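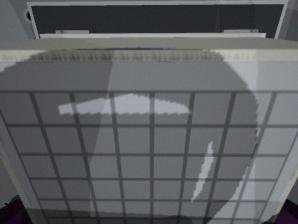 Prurkmont to Grovia ferry link: booking changes for the autumn season
28 Jun 2023

Operators selling packages on the Prurkmont to Grovia crossing should note that the ferry company, Bokier Lines, has revised its group allocation for the autumn season. The new terms cover all departures from the Prurkmont terminal and replace those issued in April.

Each sailing will hold 225 foot-passenger places for trade bookings. Places are released in 2 blocks, the first to operators with a standing contract and the second to all registered agents. Any place left unsold when the second block closes returns to public sale without notice. Agents who need to keep a provisional group on the system after that point must pay the full deposit.

Vehicle space is handled separately. Coaches are charged by length, measured bumper to bumper and including any rear-mounted cycle or ski rack. Trailers are entered as a second vehicle. The declared length must match the registration document carried on board, and a coach found to be longer at check-in will be moved to the standby lane until the loading officer confirms room on the lower deck.

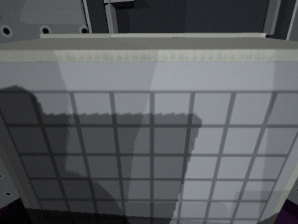 Can a group booking be split between sailings?
Splitting is allowed up to the closing date for the passenger list, provided that both parts of the group travel on the same day and each part has a named leader. The group rate is kept only if the larger part still meets the minimum size.

Passenger lists must now be sent through the Holub reservation system. Lists sent by email will be returned. The system accepts a plain spreadsheet with one passenger per row, and surnames must be written as in the travel document. Accents are accepted. Meal requests go in the last column, and the column should be left blank where no meal is wanted.

Cabins on the overnight service are unaffected by the block release. They remain on request, with a reply normally given within two working days. Accessible cabins must be requested by telephone, as the online form does not yet show deck level or door width.

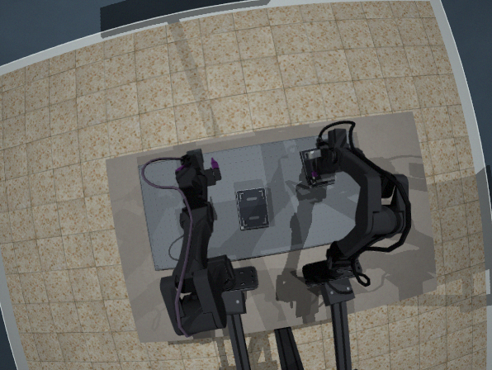

One Grovia coach operator replied to the draft terms that the standby rule would cause missed hotel check-ins in the high season, and asked for a length tolerance to be printed on the ticket. Bokier Lines has agreed to look at the tolerance before the summer timetable is set. Until then the declared length stands.

Contracts already signed for autumn remain valid at the agreed rate. Amended copies can be downloaded from the agents' page.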